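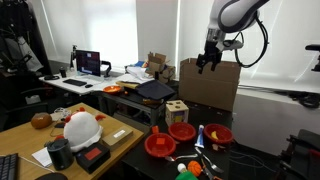 Moving in 6 days, how do you pack the small mixed things?
Bralledmont Home Forum > Moving and Storage

kirsi_packs
Posted Wednesday, 8:14 pm
Hello all. The furniture is no problem for me, and the books are already in boxes. What stops me is the table with the small things. I have red plastic bowls, forks and spoons, toothpaste, a wooden shape sorter, a little orange basketball, the white plush chicken, and one open cardboard box which should receive all of it. Every time I start, I put three things in, then I take them out again.
Do you sort by room, or do you simply fill the box until it is full? My daughter is two years old and she will ask for the chicken on the first evening, this I know already.

oldbasement
Posted Wednesday, 8:31 pm
Fill the box. Write "small stuff" on it. You will open it anyway. I moved four times and I never sorted a spoon.

Tamarack9
Posted Wednesday, 8:50 pm
I don't agree with oldbasement. I did this once, and for two weeks we ate with plastic forks from the gas station because "small stuff" was written on 9 boxes. Please sort by room, at least a little. Kitchen in one, bathroom in one, toys in one.

oldbasement
Posted Wednesday, 8:58 pm
So you need three boxes for one table. She has one.

kirsi_packs
Posted Wednesday, 9:05 pm
I have more boxes, they are flat behind the door. I bought a pack from Bilteo, the plain brown ones. But I would like to use not too many, the van is small and the company takes money for each 30 boxes.

lene.v
Posted Wednesday, 9:22 pm
You can put different rooms in one box if each room has its own bag inside. I use the big freezer bags. Forks and spoons in one bag, bathroom things in another bag. The toothpaste must have its own small bag also, with the air pressed out. Mine opened in the car in July and I washed a whole set of towels two times.
The bowls I would put one in the other with a kitchen towel between, and then the small blocks go inside the top bowl. It is free space, so use it.

Tamarack9
Posted Wednesday, 9:29 pm
The bag idea is good. But I would still not put toothpaste with bowls that a child eats from. Maybe I am too careful.

marshmallow_tax
Posted Wednesday, 9:47 pm
You are a little too careful :) It has a cap and a bag. What more should it have?
About the shape sorter: put the shapes inside before you pack it and close the holes with painter's tape. Not the brown packing tape! It took the color off our one. We have the Kirkero cube and there is now a white stripe over the star.

kirsi_packs
Posted Thursday, 7:10 am
Thank you, I did not think about the tape. I am not sure that we still have all the shapes. There is always a block in some bowl, she "cooks" with them.

oldbasement
Posted Thursday, 7:26 am
Then pack the bowl with the block. She will find her soup at the new place.

lene.v
Posted Thursday, 7:41 am
For the chicken: do not pack it at all. It goes in your handbag or on the seat next to the child. We packed the rabbit of my son in a box that was marked very clearly, and it was the last box from the van, at 11 in the evening. He was crying from dinner time until then.

Tamarack9
Posted Thursday, 8:03 am
Yes, here I agree fully. Also one bowl, one spoon and the toothpaste should travel with you. The first morning comes before the boxes are open.

marshmallow_tax
Posted Thursday, 8:15 am
Is it necessary to keep everything? When we moved I put almost 40 small things in a bag for the Drakos thrift shop, and I cannot tell you today what they were.

kirsi_packs
Posted Thursday, 9:38 pm
I will do the bags. Kitchen and toys go together in the big box, bathroom goes in my suitcase, and the chicken stays outside. The ball I would give away, but I asked her and the answer was very loud.
One more question, do you close the bottom of the box with one line of tape or with a cross? The paper in the pack shows only one line and I don't trust it.

oldbasement
Posted Thursday, 9:44 pm
One line is enough for plastic bowls.

Tamarack9
Posted Thursday, 9:51 pm
Cross. Always cross.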